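Print this page | E-mail to a friend

Beds, boxes and bare mattresses: getting the rooms ready
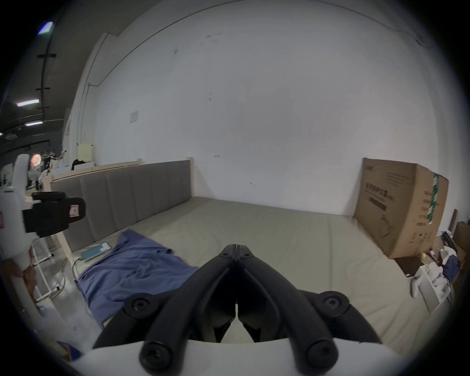

13/02/2026
By Jonalyn Pangilinan

The bedrooms on the second floor of Galtari House are the last part of the refit, and they are going faster than the kitchens did. Most of the new beds are up and the mattresses are out of their wrapping. What is left is the stage where every bed turns into a shelf. In one of the rooms the bare mattress has a crumpled blue cloth on it, a teal device with its cable hanging over the side, and a big cardboard box standing up against the wall. It has an upholstered gray headboard with padded channels and a light wood bed frame, the style we chose for all the rooms on this floor. None of the beds should be made up until the things lying on them have been moved.

There are 36 beds in the order. Rodel Navarro has been putting them together with one helper, and they have settled into doing two rooms in the morning and one after lunch. The frames go together with a single hex key, but the headboard is a two-person job. One person holds it square while the other starts the bolts on both sides by hand. Rodel asks that nobody tighten a headboard that feels loose. Tell him the room number and he will go back to it. The first few were tightened too early last month and had to be taken apart again — one of them twice.

Mattresses

The mattresses came rolled and need time to fill out. Leave each one bare for at least a day before putting on a protector. If a corner still looks low after that, turn the mattress end to end and give it another night. They are one-sided, so please don't flip them over. The quilted side goes up.

We had planned to vacuum every mattress before the protectors went on. After trying it in the first rooms we have dropped that and will go over them with a lint brush, which is quicker and picks up the bits of plastic left by the wrapping. There are four lint brushes in the linen closet next to Room 12. Please put them back there at the end of the day. Two went missing in the first week, and one turned up in a drawer in the laundry.

Headboards

The fabric on the headboards is easy to mark. Don't lean tools, picture frames or dirty boxes against it, and keep spray cleaner away from it altogether. Dust collects in the channels between the pads, and a soft brush run from top to bottom gets it out. For a spot, use a white cloth dampened with plain water and blot it. Colored cloths are fine for the wood parts and the floors, but keep them off the upholstery until we know whether the dye runs.

The wood on the frames only needs a dry wipe. If you find a scratch, put a piece of painter's tape next to it and leave it. We have a wax stick from Rakena, the firm that supplied the frames, and Rodel will fill all the scratches in one go once the furniture has stopped moving around.

Boxes

Flattened cardboard goes down the back stairs to the loading area. It is collected twice a week, and there is room for a good deal more than we have been putting there. Cut the tape and pull it off before flattening. The collection company will take boxes with printing on them in any color, but it sent one load back because of foam left inside.

Boxes that still have something in them are a different matter. Several deliveries have gone to the wrong room, and in a couple of cases a lamp or a shelf unit sat for days in a room that doesn't need one. Before you open a box, check the room sheet taped inside the closet door. If what is in the box isn't on the sheet, carry it to Room 101 on the ground floor, which we are using as a holding room until the end of the job. Write the date on the box in marker. Please don't stand boxes on the beds any longer than it takes to clear a path on the floor. The corners leave dents in a new mattress, and some of the heavier boxes have staples along the bottom.

Bedding

Sheets, pillows and covers are stored in the old reading room. Everything has been washed once. Each bed gets a protector, a fitted sheet, two pillows and a medium-weight comforter. The blankets we used in the old rooms are being sorted, and the good ones will go on the top shelf of each closet. The rest are being given to the animal shelter on Virel Street, which said it can use towels too. If you have old towels at home, there is a bin for them by the front desk.

We set aside $2,000 for bedding and have spent nearly all of it, mostly on pillows. There will be no second order before July, so please keep new pillows off the floor and out of the rooms where painting is still going on.

Phones, chargers and other belongings

Things get put down on the nearest bed and then covered up. Before you leave a room, lift any cloths or dust sheets and check underneath. Phones, tablets and chargers with no one nearby should go to the front desk, where they are kept in the top drawer with a note of the room. So far the drawer has held a pair of reading glasses, two tape measures and a set of car keys, all claimed the same day.

What happens next

Curtains are being hung from the far end of the corridor, starting with the rooms over the garden. The bedside tables from Utik are due after that. They come assembled and will be brought up in the elevator, so the corridor needs to be clear of cardboard by then. Room checks start once the tables are in. The sheet for each room has a line for the bed, the mattress, the closet, the lamps and the window, and both Rodel and I will sign it before the bed is made up.

If you can spare a morning to help with bedding, leave your name at the front desk. Wear flat shoes and bring a water bottle.

Print this page | E-mail to a friend

Get the house newsletter by e-mail. Enter your address to subscribe. You can unsubscribe at any time.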